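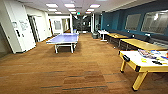

¿Hay que saber de robótica para apuntarse a una jornada de puertas abiertas como la de Lidero?

Para nada, basta con tener curiosidad y reservar plaza en la web, que es gratis y se llena rápido.

7 de julio de 2024

Yo me apunté casi por accidente, lo confieso. Me llegó el enlace por un grupo de vecinos, vi que quedaban plazas para el turno de las once y le di al botón sin pensarlo mucho. ¡Y menos mal! Lidero lleva desde junio abriendo sus oficinas algunos domingos para que cualquiera pueda ver en qué andan metidos, y el de hoy era el último antes del parón de verano.

Éramos 30 en el turno, entre familias, un par de estudiantes de FP y varios jubilados con muchísimas ganas de preguntar (uno trabajó toda la vida en una planta embotelladora y sabía más de motores que medio personal). Nos recibió Hakim Rondonuwu, que coordina las demostraciones, y en vez de ponernos un vídeo corporativo nos llevó directamente a ver lo que hacen. Se agradece, porque yo a los vídeos corporativos les tengo alergia.

La zona de descanso es una sala larguísima, con mesa de ping-pong azul y un hockey de aire con las patas amarillas que a los niños les costó muchísimo ignorar. A mi sobrina tuve que prometerle un helado para que siguiera al grupo. Según contó Rondonuwu, buena parte de las pruebas se hacen con cosas de andar por casa, juguetes incluidos, y a mí eso me sorprendió, porque yo venía con la idea de ver cadenas de montaje, chispas y gente con casco.

El proyecto que enseñaban se llama Julleck y consiste, contado en plan rápido, en que un robot aprenda a manejar objetos cotidianos sobre una mesa: coger, soltar, acercar, apartar. Suena facilísimo hasta que te explican lo que hay detrás. Un cuenco claro sobre una mesa blanca, por ejemplo, es un quebradero de cabeza para el sistema de visión, que tiene que adivinar dónde acaba una cosa y empieza la otra. Y una sartén de juguete tiene su miga también, porque no es lo mismo agarrarla por el mango que por el borde.
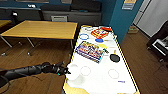 Lo que más me gustó fue que no vendieran humo. Rondonuwu dijo sin rodeos que el robot falla, que falla bastante, y que los fallos se guardan igual que los aciertos. Llevan 2117 intentos registrados en Julleck y de ahí sale el material con el que entrenan las versiones nuevas. Una señora preguntó cuándo podría tener uno en casa que le recogiera la cocina y él se echó a reír: «Si le doy una fecha, le miento». Me pareció una respuesta estupenda, la verdad.

También hubo un rato para hablar de la mano, que es lo que se lleva todas las miradas. El programa que coordina los dedos lo desarrolla Ketov, una empresa pequeña con la que Lidero trabaja desde el año pasado, y la parte de seguridad la revisa Kwok, que fue quien puso las normas para las visitas. Nada de pasar la mano por encima de la mesa durante una prueba, nada de mover los objetos sin avisar y los niños siempre con un adulto al lado. El jubilado de la embotelladora asentía a todo con mucha autoridad.

En el turno de preguntas salió, cómo no, el tema del empleo. Uno de los estudiantes quería saber si tenía sentido seguir formándose en mantenimiento industrial viendo lo que viene. Rondonuwu le contestó que ellos tienen cuatro puestos sin cubrir justo de ese perfil, y que alguien capaz de encontrar un cable flojo a la primera vale un dineral. El chaval salió con el correo de la empresa apuntado en el móvil, así que a lo mejor la mañana le cunde más que a ninguno.

¿Pegas? Alguna. El turno se hace corto, se oye regular si te quedas detrás (la sala es grande y las voces se pierden) y eché de menos un folleto, aunque fuera una hojita, para repasar luego los nombres. Lo comenté a la salida y me dijeron que para la próxima tanda quieren repartir material impreso y hacer grupos más reducidos, cosa que con niños se nota un montón.

Entre todas las jornadas han pasado por allí 900 personas, según la propia empresa, y la intención es retomarlas después del verano con un turno pensado para institutos. Las fechas todavía no están cerradas. Las inscripciones se abrirán en la misma página de siempre, sin coste, y recomiendan dejar un teléfono de contacto por si hay que cambiar la hora. Yo ya he avisado a mi cuñado, que lleva toda la semana diciendo que los robots no le interesan y esta tarde me ha pedido el enlace.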